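3.2 Gathering the folding examples

We wanted the folding set to come out of real bedrooms, so we gave up on the lab table pretty early. Murali and I had spent most of November there with one gray towel, and the policy we trained on it (we called it Hurkeo) fell apart the first time it met a patterned sheet. Fair enough, it had never seen one!

For the new set, which goes by Kellholm in the rest of the paper, people worked on their own beds with a hand-held gripper in each hand. We kept the instructions short on purpose. Start with the garment on the bed, fold it however you normally would, and let go fully before you grab again. Divya wrote a longer version with drawings, but most folks skimmed it, and the clips from the skimmers were just as usable — sometimes better, as they moved at their own pace.

We ended up with 2,521 clips and kept 1,449 after Meenakshi and I went through them. Most of the ones we dropped had a hand covering the fabric right at the grasp. Dark clothes gave us the most arguments, because the edges and seams are so faint that even the two of us couldn't always agree on where a fold began. Figure 2 has dark fabric on a grid-printed sheet.

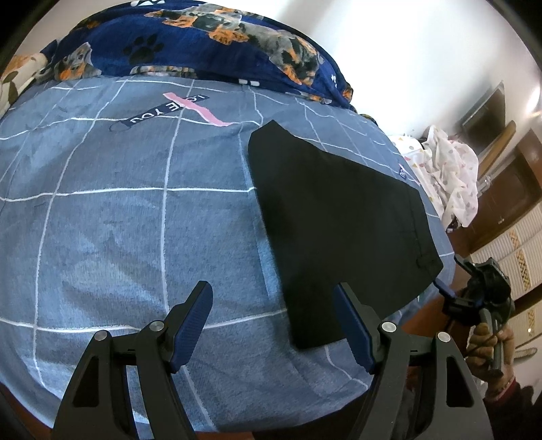
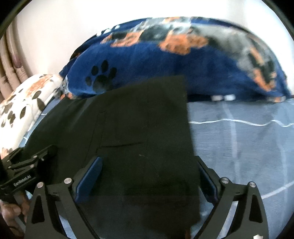
Figure 2. Views from the hand-held grippers, with black fabric on the bed and the fingers open.

We labeled each clip with grasp and release times and nothing else. I'd pushed for fold lines too, and Narayanan talked me out of it after we tried 500 clips and got labels that drifted all over the place. The left and right views are stored as separate streams, and we line them up by timestamp before training.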